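Desk Cleanup Day: The Gallery

Posted in Around the Studio

Hi all! Our big May cleanup is behind us, and I'm still pretty pleased about it. If you're new, we share one long room upstairs at Tundidus, with white desks (why did we pick white?) and a whole lot of glue, tea, paint and syrup passing over them every week. We had 250 bucks in the pot for supplies, nearly all of it went on cloths and spray, and I regret nothing.
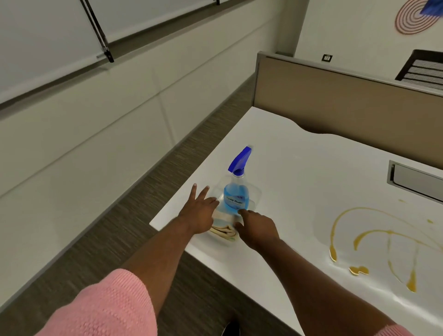
Amber streaks all over the white desk, and the blue spray and the beige cloth within reach. Pink sleeves on duty!

That kind of mess is my favorite to talk about, so bear with me for a minute. I used to go straight at sticky stuff with a big wet swipe and all I ever got was a bigger sticky patch. Zulema Cáceres set me straight on that one. She lifts the thick part first, folding the cloth over as she goes so there's always a clean side, and only then does she spray. Loops and long trails get worked from the outside in. Little puddles get a corner of the cloth laid on them and left alone for a bit.

And please go look for the stray drops! There's always one tiny dot way off toward the back of the desk that you find a week later with your elbow. (Ask me about my gray cardigan.)

Some other things people asked in the comments last time:

The cable openings. Keep the spray away from them. Put it on the cloth and wipe up to the edge, then go over the cover plate with a dry one.

The trays. Yes, clear plastic ones, and yes, you can have one at your desk. The bottle and a folded cloth sit in there together and you can carry the lot over to wherever the trouble is. I got ours from Gralberg and they rinse out fine in the sink.

The cloths. Wash them warm, no softener, and hang them on the rail by the window. The Szabo ones shed a little the first time through, so don't put them in with anything black.

The old album is still up too, the one from when we moved the shelves, and it just passed 927 views, which is wild for pictures of shelves. If you've got shots of your own corner from cleanup day, drop them in the shared folder and I'll add them when I get a quiet afternoon.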